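Lightfoot Standards Office
January 2019

1/ The second edition of the Nanier Practice Note on two-arm handling of packaged food is now in force. This thread sets out the main changes for operators, integrators and site supervisors. The full text has been sent to all registered sites.

2/ The Note applies to any enclosed cell in which two arms share one workspace and may hold the same item. Single-arm cells remain under the first edition until further notice.

3/ The revision drew on 142 written comments received before the close of the December consultation. We thank all who responded. A table of comments and replies is available from the office on request.

4/ Section 3, Soft Packaging. Bags, pouches and sachets are now treated as a separate class from cartons. A setting approved for a carton may not be carried over to a bag, even where the two items weigh the same.

5/ Section 3.2. Operators must record where the first grip is taken: top seal, side edge, body or lower end. "Gripped" is no longer accepted as a full entry in the log. 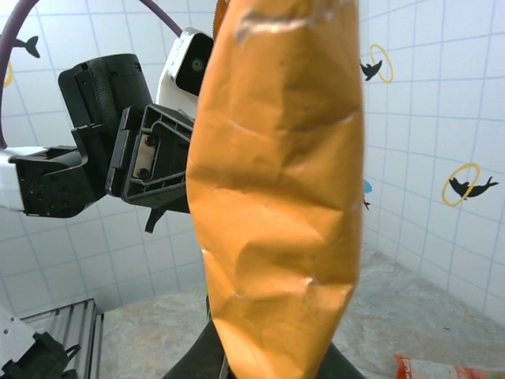 Bag held at the lower end, with the second arm alongside. Wrist camera view.

6/ Section 3.4. A wrist camera may lose much of its view once a large item is in the gripper. Sites should not rely on that camera alone to judge whether the other arm is clear. A fixed view of the cell is required for every two-arm task.

7/ Several respondents asked whether the fixed view may be replaced by joint position data. It may not. Position data is to be kept in addition to the fixed view, and both must carry the same clock.

8/ Section 4, Shared Holds. A shared hold begins when the second gripper closes on the item and ends when either gripper opens. Both moments are to be marked in the log by the operator or by the control software.

9/ During a shared hold, neither arm may be commanded to move away from the other beyond the limit set for that class of packaging. The limit is set by the site, in writing, before work begins. Ratree Phetsri, who drafted this section, will answer questions on how limits should be tested.

10/ Section 4.3. Where both arms hold a bag by its side edges, the height difference between the two grippers is to be kept within the site limit. A slight tilt is acceptable. A tilt that grows during the hold is a stop condition.

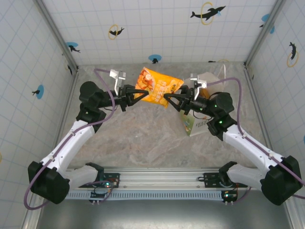

11/ The stop condition means a full stop of both arms with the grippers left closed. Opening one gripper to "let the bag settle" was common practice at some sites under the first edition. It is now listed as a reportable event.

12/ Section 5, Items Left in the Cell. Cartons and other packages may remain on the floor of the enclosure during a task if they are part of the task list. Anything else is to be taken out before the arms are enabled.

13/ Empty carrier bags and loose wrapping deserve particular care. Thin plastic moves easily and can be drawn into a grip. If wrapping is part of the task, it must be named in the task list like any other item.

14/ Section 6, Cables. External cables must have enough slack for the full reach of the wrist and must not be able to pass between the fingers. Inspect the full run at the start of each shift, including the section near the base joint. Tape is not an approved method of fixing a cable to an arm.

15/ Section 7, Records. The trial sites at Jokitska submitted 1,769 log entries under the draft wording. Of these, 788 lacked a clear grip location. This is the reason the entry is now mandatory and the log form has a separate column for it.

16/ Missing entries may not be filled in from memory. Where a recording exists, the supervisor may complete the entry from the recording, with initials and the date of review. Where there is no recording, the entry stays blank and is marked as such.

17/ Wall coverings and decals. We received more letters on this than expected. The Note permits patterned walls. It asks only that the pattern stay the same for the length of a task series and that any change be logged. Sites do not need to remove existing decals.

18/ Transition. Sites have 90 days to bring their written limits and log forms into line. Sites using the Ukus log template should download the current version. Older copies do not have the grip location column.

19/ Training. Bernd Bauerfeind will lead two remote sessions for supervisors, covering Sections 3, 4 and 7. Each site may send two people. Please register through your usual contact and include your site number.

20/ Correction to an earlier post on this account: the exemption for sealed cartons in Section 5 covers storage only. It does not cover cartons being moved by either arm. We regret the error.

21/ Questions on wording should be sent in writing to the Lightfoot Standards Office, with the section number in the subject line. Replies of general interest will be added to this thread.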